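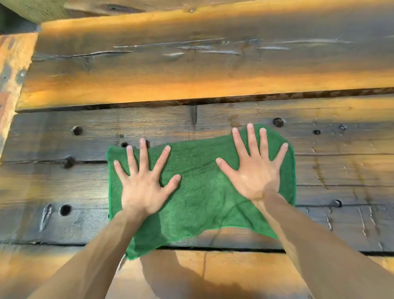
The green towel on the bench top, pressed flat with both hands.

Flokdale Microfiber Towels, Green, Pack of 20
Two and a half stars out of five

I have never trusted a product whose main selling point is a number of fibers. The sleeve on the Flokdale pack says these towels "drink up spills in one touch," and the girl at the register told me she'd heard the same about the last three brands they carried. I bought them in April anyway. The cotton rags I'd been using on the outdoor bench were down to threads and I was tired of picking lint out of the wood.

The bench matters here, so a word on it. The boards are old, gray and brown, rough as anything, and they have holes in them. Smooth countertops are easy. Any cloth looks good on a smooth countertop, and I suspect every towel review you've read was done on one. I wanted to know what microfiber does on a surface that fights back.

First the good part. They do soak up water. After rain I lay one out over the wet spot, put both palms on it with my fingers spread, and lean. Count to five, peel it up. Pressing works far better than wiping on this kind of wood. Wiping drags the cloth over the grain and you can hear it catching, a nasty little zipping noise that goes right through my teeth. The instructions on the sleeve say only to wipe, which makes me wonder what sort of table they have at Flokdale.

"One touch" is nonsense, though. One touch gets the top of the puddle. What has run down into the holes and cracks stays there, and you need a twisted corner of the towel to go in after it. I usually end up doing three or four presses and then giving up and letting the sun finish the job.

Snagging is my main complaint. The fuzz is soft and pleasant in the hand, and that same fuzz grabs every splinter on the board. By the end of the second week the towel I use most had pulled loops along one side and a bit of wood stuck in it that I found with my thumb. I would not take one of these from the bench and use it on a car afterward. Pick them over first, or keep separate ones.

They also won't lie flat. The edges curl and the middle bunches up, and it got worse after washing. You smooth out one end and the other one wrinkles. For drying dishes who cares, but if you're covering a wet patch you want contact all the way across, and a bunched towel leaves little dry ridges that aren't doing anything.

The green is very green. The sleeve calls it "meadow." I'd call it easy to find in the grass, except of course it isn't, and I have already lost one on the lawn and run the mower within a foot of it.

Color run: some, in the first wash. I did them at 90 degrees with an old white pillowcase and the pillowcase is now a sort of mint. The label does say cold wash, in print so small I read it afterward, so half of that is on me. They haven't bled since.

I had one Tirach towel left over from last summer, so I tried it against the Flokdale on the same board with the same mug of water poured out. The Tirach is thinner and took more presses, but it caught on the wood less and came up cleaner. The Chege waffle cloth my sister swears by was hopeless outdoors, it just pushed the water into the cracks. I've seen Zernasov mentioned as the one to get for rough wood and haven't tried it, and at that price I'm in no hurry.

One more gripe. The pack says 40 by 40 centimeters and mine are a bit short of that on one side, before washing. It's a small thing but if you print a size, cut to it.

Would I buy them again? For the kitchen or the bathroom mirror, maybe, if they were on sale. They dry fast on the line and they don't smell, which I can't say for the cotton. For old outdoor boards I'd get something with a tighter weave and less fluff. I still have most of the pack, so I'll be using them on the bench regardless until they fall apart, and at the rate the first one is going that should take me through the fall.

Update: the loops got long enough to trim. I cut them with nail scissors and it hasn't unraveled so far. Score stays where it is.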